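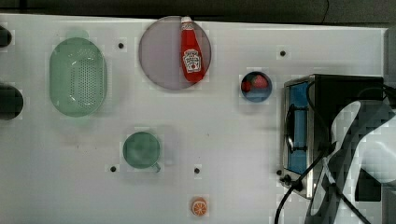 Kitchen items on a white table, with a green colander on the left.

Skelport Voter Information Project
Progress report to the Kirent Fund
29 September 2024

1. Period and purpose of this report

This is the second report under our grant. It covers the work from April until now. The first report described how we set up the office and signed the agreement with the county election office, so I do not repeat it. The grant pays for three activities: checking the mailing list for the voter guide, printing and sending the guide, and training of poll workers in Skelport and Clodport. I report on each of them and then on money and on the changes we ask you to approve.

2. Mailing list

We received the list of registered households from the county in the last days of April, two weeks later than it was agreed. The file had 3407 addresses. Many rural addresses in Clodport were written in the old form, with route numbers, and the post office does not accept this form any more. We compared every line with the county map of street names. This took much longer than we had planned, and for most of May it was the only work we did.

After the correction we sent a postcard to each household, asking people to confirm the language in which they want to receive the guide. We got 1256 postcards back with an answer. For the households which did not answer we will send the English version, as it is written in the grant agreement. There is also a group of postcards which came back as undeliverable. We gave these to the election office, and it is for them to decide what to do with the records. We do not change anything in the voter roll and we have no access to it.

3. Voter guide

The text of the guide is finished. It has the dates for registration and early voting, a list of polling places, the rules for voting by mail, and a short neutral page on each of the two local ballot questions. The county attorney read these two pages and asked for changes in the one about the sewer bond. We had written that the bond "will raise" property taxes, and the wording is now "may raise", with the estimate from the ballot language printed next to it.

Printing was given to Sýkora, a print shop in Clodport. They were not the lowest offer, but the lowest one could not promise delivery before early voting starts. The first proof had a mistake in the map: the polling place at the Skelport middle school was shown on the wrong side of the river. It was corrected in the second proof. We have approved the third proof and the shop has started printing.

One thing is still open. The township has told us that the fire hall in the north of Skelport may not be ready as a polling place, as the floor is being replaced. If it moves, the guide will be wrong for that precinct. We prepared a one-page insert with the other address and can print it in our office in one afternoon.

4. Training of poll workers

We planned 20 evening sessions and have held 18. The two missing ones were in Clodport, where the library was closed for repairs, and both have a new date before early voting. Some 200 people came to at least one session. The part about provisional ballots was the most difficult, and we changed it after the third evening. Before, we only explained the form. Now each person fills in two of them, and we correct them together at the table.

Attendance in Skelport was good from the beginning. In Clodport it was weak until we moved the starting hour from five to half past six - many people there work at the packing plant and the shift ends at six. I should have asked about this earlier.

5. Money

Spending on printing is inside the budget. Spending on postage is higher than planned, due to the second mailing to the corrected rural addresses. Staff hours for the mailing list were also over the plan. We used less for room rental, as the Skelport sessions are in the township building, without charge. The detailed table is sent separately, with copies of the invoices.

6. Changes we ask you to approve

- To move the unused money from room rental to postage.
- To print the insert for the north precinct from the line for office supplies, if it is needed.
- To deliver the final report one month later, so that it can include the official turnout numbers after the county canvass.

We would need an answer on the first point before the guide is mailed. The other two can wait.

7. Next steps

The guides go from Sýkora to the mailing house directly. We will take a small number of copies for the libraries and for the counter in the election office. After the last training session we will send each poll worker a checklist for opening and closing the polling place. The draft is with the election office for comments.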